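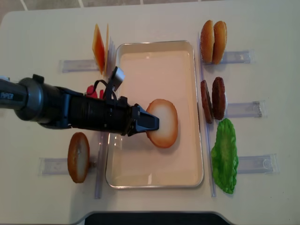
Colleen MacDonald wrote in to say the bottom bun always has to go down first, and that anyone who starts with the patty has never had to pick up a burger afterward. I'm with her all the way! She has been playing toy burger shop with her nieces in Skekent for years, and her note made me want to get this page up before any other.

So welcome to the burger corner of the gallery. I collect play food, and I have done so since a flea market in Grurkville where I went looking for a lamp and came home with a bag of pretend groceries. My card index is up to number 889 now, with fruit, fish, pies, a whole shelf of breakfast things, and I still get the biggest kick out of the burgers. They come apart! They go back together! You can have cheese twice if you want it, and I usually do.

The set on this page is the one I call Filia, after the name penciled on the bag it came in. Buns, patties, cheese, tomato and lettuce, all separate, all chunky enough to get hold of. The bottom bun is my favorite piece of the lot – a golden-brown crust ring with a pale cut face, the way a bun looks when you've just opened it. So many toy buns are one flat color all the way through, and you miss out on that nice bit of contrast when the lettuce goes on.

A word about the layout, which people ask me about more than the food. I like a white table, a shallow tray in the middle with a silvery rim, and the ingredients along both sides where you can reach them. Clear plastic holders keep the slices standing on edge, and I can't recommend that enough. Laid flat in a heap, cheese slices slide under everything else and you spend the whole game hunting for them. Standing up, they look like a real sandwich counter, and even very small cooks can see what's left.

The long clear strips beside the tray do a good job too. The pieces have something to lean on, and the tray stays free for building.
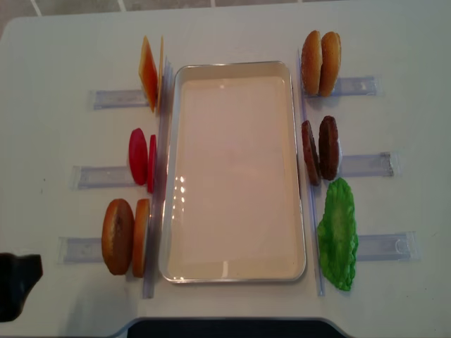 Pairs are the other thing I'd push for. Two cheese slices, two tomato slices, two patties, two of each bun half, and suddenly there's a second burger on the menu and a reason to invite somebody over. With just one of everything, the game stops as soon as the top bun is on. With pairs you can make one plain and one loaded, or build the same order side by side and see whose leans less.

I'm a big fan of the tomato in this set as well. It's a proper glossy red, and it wakes up all that brown and gold. The patties have a rough, meaty texture that I love next to the smooth cheese. And the speckled top buns! Those domed crowns are what make a finished burger look finished.

Tănase sent me a recipe card to go with the set, and I've used it ever since September: bottom bun, lettuce, patty, cheese, tomato, top bun. I've tried cheese under the patty and I'll admit it has its charm, but it makes for a slippery start. Colleen puts the tomato below the lettuce, so we don't agree on everything.

If you have play burgers of your own, please write and tell me your stacking order. I'd love to hear about odd ones too – fried egg, pineapple rings, a pickle that's really a sliced cucumber from some other set. Breakfast shelf is next, once I've sorted out the pancakes.

Page last updated 29 April 2026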